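Tellwood Fruit Share: your questions, such as they are

Who pays for the fruit?
The office does. You may thank it by eating the fruit.

Can I put my own apples in the basket?
Yes, but they become everyone's apples. Tegwen Eynon lost 3 this way in October and still brings it up.

Should I wash it first?
Please. Shared fruit meets a lot of hands.

Can it go in the fridge?
Apples, gladly. Bananas go black and then get left for somebody else to deal with.

May I take two?
After four o'clock, yes. Before that, Souad Nasr will look at you.

What about cores?
Food bin. Not the basket, not the desk.
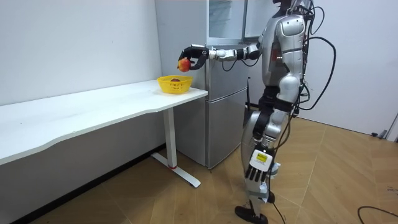
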